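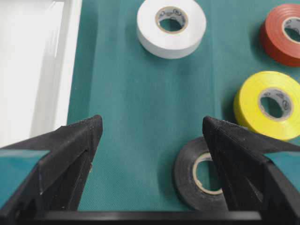 Vue poignet, doigts ouverts au-dessus du tapis vert.

Accueil | Jeux de données | Grippers | Contact

Publié en juillet par Celeste Patrício

# quintela-rouleaux

Bienvenue ! J'ai monté ce petit jeu pour comparer deux réglages de pince, Lostholm (serrage doux) et Danditz (nettement plus nerveux), sur des rouleaux de ruban adhésif. Il y a 295 épisodes, enregistrés à 3 fréquences de contrôle.

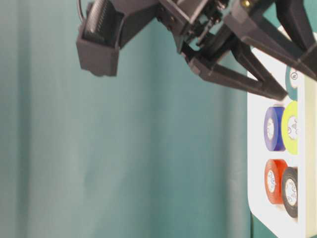
Côté Danditz, je me suis un peu battue avec les gains du contrôleur : au-delà de 300 pas, ça oscillait. Teresa Prata m'a passé sa config Sekport (merci !!) et j'ai tout relancé un vendredi soir. 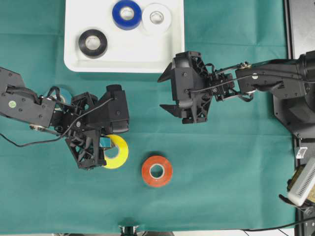
## Caméras

Vue poignet, vue fixe, vue de tête. Pour entraîner, je garde poignet + tête ; la vue fixe me sert surtout à relire les approches.

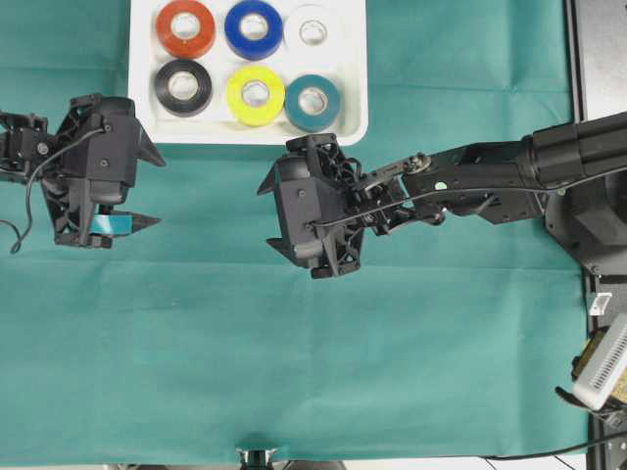 Mon critère de réussite est tout bête : chaque rouleau à plat dans le bac, rien d'autre. Deux rangées de trois, noir, jaune et sarcelle en bas, ça me va très bien, mais l'ordre des couleurs n'est pas noté. Les étiquettes sont dans `labels.csv`, et vos retours m'intéressent !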